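# Costing a sorting cell before you ask anyone for money

You've been told to "get some numbers together" for a robot that picks things out of crates. Somebody upstairs has seen a video. Before you ring a supplier, set aside an afternoon and a spreadsheet, and accept that the arm will be the line you argue over most and misjudge least.
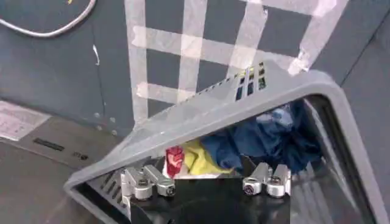
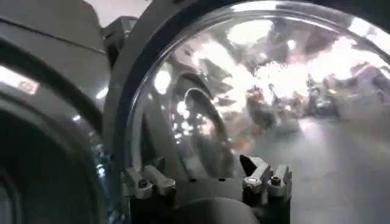 Cloth and small solid bits in one crate, in our case. Yours may be nuts and bolts, in which case I envy you. The steps are the same.

## 1. Write down what it has to pick up

Do this before looking at a single brochure. Fill a crate with the worst mixture you can honestly expect and take it with you to every demo. Thaddeus Iwasaki took ours to Brallow, whose gripper had been superb with their own neat blocks. It was less superb with ours. He came home with a lower quote.

## 2. Split the budget into five lines

- Arm and controller
- Gripper, plus spare fingers
- Cameras, mounts and cables
- Crates, tables, screws, tape
- People's time

Most first drafts have the top two and a hopeful silence underneath. Our fourth line began at nil and ended at £1146, much of it on brackets. Tape deserves its own row. You'll think this is a joke until the second order.

## 3. Ask for lead times in writing

Sarmiento quoted us 3 weeks for the gripper on the phone and 15 in the email. Plan on the email. If the arm turns up first, you'll be paying for a bench with a very expensive ornament on it, so stagger the orders and put the slowest item in first.

## 4. Price the spares now

Fingers bend, cables snag and clear covers get scratched. Ask for the price of each part separately, then ask whether it's sold separately at all. Brullwood would only sell us a cable as part of a "service bundle", which also contained a mug.

## 5. Book the people

Tamara Pascu kept a log during our trial at Wundarden in July. Setting up and resetting crates took about 18 hours that appeared nowhere in the plan. Put a name against those hours. "The team" will not come in early to refill a crate.

## 6. Add contingency and leave it alone

Pick a figure, label it plainly and don't let it be renamed "phase two". If finance insists on trimming something, offer the second monitor. Keep one in the draft for this purpose.

Send the sheet round with the quotes attached, and note the date each one expires. Two of ours had lapsed by the time we got a signature.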